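Jekside Shared Workshop › Members' Forum › Builds in Progress
Thread: Hand-held grippers, fingertip geometry and bench height
Replies: 3

Members are invited to comment on the current state of the paired hand-held grippers before the drawings are fixed in June. The lunch box remains the agreed trial, as it obliges the operator to work over a tray of mixed food with one hand while the other gripper is parked. 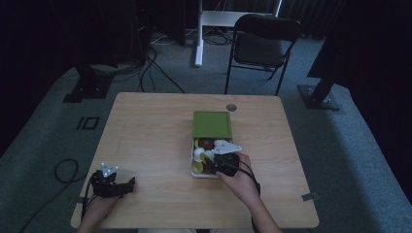

Posted by kkeane (Kathleen Keane), Build Lead
Member | Posts: 1,742

The white angular fingertips are the set under review. My proposal is that we retain them for food and adopt the blocky dark fingers for general bench work. The cable should continue to run back along the forearm. Objections are welcome, provided that they are accompanied by an alternative.

Reply from fesa_bench
16:40

I must object to the proposal as worded. Two finger patterns will mean two sets of spares, and the workshop has not kept one set in good order. I would also ask that the view from the gripper's own camera be considered. With the blocky pattern open, the fingers occupy both lower corners of the picture. 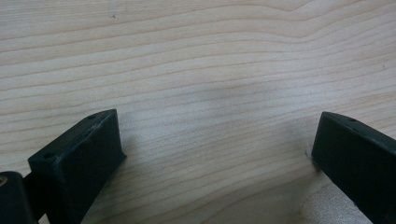
Blocky fingers open over the table top, gripper camera.

The gap is generous and I have no complaint on that account. My concern is with small items close to the tips, where bulky fingers may hide the very thing one wishes to pick up. A narrower profile, reduced by 3 mm on each side, would in my view serve both purposes.

Reply from o_flaithearta
17:05

I cannot support a narrower profile. The screw holes in the top face need material round them, and the Kumby drawings allow very little. I would point also to the wear along the upper ridge of the fingers, where the dark surface has gone pale and greyish. Thinner parts would be less forgiving of such treatment.

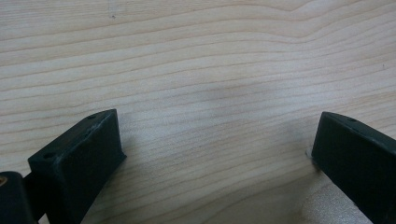
Summary of positions (kkeane)

Spares: the objection from fesa_bench is accepted. No second pattern will be adopted until a full set of the first is on the shelf.

Profile: not agreed. I ask fesa_bench to submit a drawing of the reduced finger with the holes shown, and o_flaithearta to state the least wall thickness he would accept.

Reply from fesa_bench
18:20

The drawing will be submitted. I maintain my view on the bulk of the tips.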